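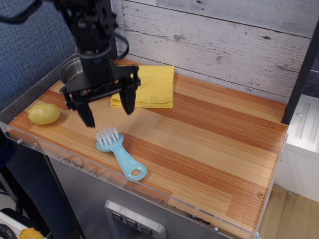

Sustley Rimmed Worktop Board, striped
Home > Kitchen > Worktops and boards > Sustley

£100 small, large priced on request
In stock: small. Large made to order, allow three weeks
Sold by Diruvari, sent from our Drulton unit

Quick version
Wooden board, blond and reddish-orange stripes. Clear acrylic rim along the front and the left edge. Sits on top of a bench or table you've already got, back edge to the wall. Stops potatoes rolling off the front. Two sizes. Comes with the rim, screws and a spare rim screw in a paper bag taped to the underside (check before you bin the packaging, please).

What it's for
Peeling, sorting, putting hot-drinks stuff out, veg prep where you want everything to stay put. People buy it for narrow kitchens where the worktop is also the table. Also annexes, caravans, teaching kitchens, the odd potting shed. Room for a saucepan at the back and your veg in front, towel to one side, and that's most of a dinner.

Not a chopping board. You can cut on it and it won't fall apart but it will mark, and marks show more on the pale stripes than on the red ones. Put a chopping board on it.

The wood
Stripes vary. Some boards come out mostly pale with thin red lines, some are the other way about. We can't pick one out for you from a photo, sorry, they come to us wrapped and we'd be here all day. If you're buying a pair to go side by side say so in the order notes and we'll try and get two from the same batch. Try, not promise.

Finish is a food-safe oil, done at the workshop before it goes out. Smells a bit for the first few days. Leave it unwrapped somewhere airy and it goes.

It will darken with light. If you keep a bread bin on one spot for a year you'll get a pale patch the shape of a bread bin. Move things about now and then.

The rim
Clear, raised, low enough to rest your wrists over. Screwed on, never glued, so you can take it off for a proper clean or swap it when it gets tatty. It does scuff. Acrylic does. Light scuffs polish out with a plastic polish and a soft cloth, deep ones don't.

Front and left as standard. Right-hand rim is extra, ask. No rim at the back on any version as it's meant to go against a wall.

Do NOT over-tighten the screws. Finger tight plus a small nudge with the driver. Cracked rims from over tightening aren't covered and we do get them back, usually with the crack running straight out of the screw hole.

Fitting it
Clear the bench and wipe it down. Grit under the board will rock it.
Lay the board with the rim edge facing you. Push it back till it touches the wall.
Press each corner. If one lifts, use the stick-on pads in the bag.
If you're fixing it down permanantly, use the pre-drilled holes. Round-head brass screws look nicest. Pilot hole into your own bench first.
Rim on last.
Peel the film off both faces of the rim. People leave the inside one on and then email us about cloudy plastic.

One person can do it. The large is awkward round corners and on stairs, get a second pair of hands for that.

If there's a post or an upright at one end of your bench, measure to the post and not to the wall behind. Obvious but it's the most common reason for a return. We can trim the plain right-hand end before it goes out, free, just give us the finished length in mm in the order notes. Once trimmed it's yours, no returns on cut boards.

Cleaning
Damp cloth, drop of washing-up liquid, dry it after. Don't leave puddles.
Starchy bits collect in the corner where the rim meets the wood, potato peel is the worst for it. An old toothbrush gets most of it out. Anything stubborn, take the rim off.
No bleach, no scouring pads, no glass cleaner on the acrylic. Glass cleaner with ammonia in it can craze the plastic and there's no fixing that.
Re-oil in January or whenever it starts to look thirsty. Thin coat, wipe off the extra, leave overnight.
Not dishwasher safe. Neither is the rim, whatever you do with your other plastics.

Hot pans
Trivet. Always. A stainless pot straight off the ring will leave a ring of its own on the oil finish and if it touches the rim the rim will go soft. Cold pots are fine anywhere on the board.

Weight
Fine for normal kitchen use. Don't stand on it to reach the cupboard. Don't clamp a mincer or pasta machine to the rim, clamp to the wood at the right-hand end where there's no rim in the way.

What you get
Board, oiled
Front rim and left rim, film on
Rim screws plus one spare
Stick-on levelling pads
Fitting sheet (same words as above, more or less)

What you don't get
Screws for fixing to your bench
Oil for topping up, sold seperately
Pots, towels, veg

Also goes with
Sustley board oil, small tin
Sustley replacement rim, front or left, state which and which size board
Harms plain tea towel, hangs or lies flat, washes well
Harms stacking trivet

Delivery
Small goes by normal parcel. Large goes on the van and someone has to be in. We'll ring first, so put a mobile number on the order and not the landline you never answer. Box is long and flat, couriers like to stand it on end, so have a look at the corners before you sign. Corner damage, photo of the box and photo of the board, same day if you can.

Islands and Highlands, ask for a price first. The website adds it up wrong and then we have to ring you and nobody enjoys it.

Returns
Uncut and unfitted, in the original box, usual returns terms. Once there are holes in your bench and oil on the board we can't sell it again. Cut boards, no.
Guarantee on the wood is 2 years against splitting and lifting. Covers the board. Doesn't cover the rim, water marks, burn marks or knife marks.

Questions we get a lot

Can I have it without the rim? Yes, leave it off. Price is the same, the screws holes will be there.

Can the rim go on the right instead of the left? Not by turning the board round, the holes only line up one way. Ask for the right-hand version when you order. Longer wait.

Is it level with my worktop? No, it sits on top, so it's higher by the thickness of the board. If your socket is low or your window opens inwards check that first.

Can I put it outside? Covered porch in summer, OK. Left out over winter, no.

Does the clear rim go yellow? Ours in the unit hasn't. It's by the kettle and not in direct sun though, so take that how you like.

Can I sand it? Yes, fine paper, with the stripes, then oil it. Take the rim off before you start or you'll sand that as well.

Do you do one in all blond? No. Asked the workshop, they said no.

My rim rattles. One of the screws has worked loose, go along and nip them up gently. See the bit about over-tightening.

Customer notes
"Bought for my mum's kitchen, she was forever picking things up off the floor. Wood is redder than I thought it would be but she likes it. Film on the rim was a pain to start, use a fingernail." Leidy Giraldo

"Good board. Large one. Had the end trimmed to clear a post and it went straight in. Would have liked the fixing screws in the box for this money." Teófilo Guzmán

Ordering
Pick a size at the top of the page. Trim length, right-hand rim and matching pairs all go in the order notes box, there's no button for them yet. Trade accounts, email with your account name and the size you want and we'll send a price back.

Prices and lead times on this page checked Oct 1, 2026. Large lead time changes the most so ring if you've got a fitter booked.

Related pages
Sustley plain board, no rim
Replacement parts and screws
Board oil and how to use it
Drulton unit opening times and collection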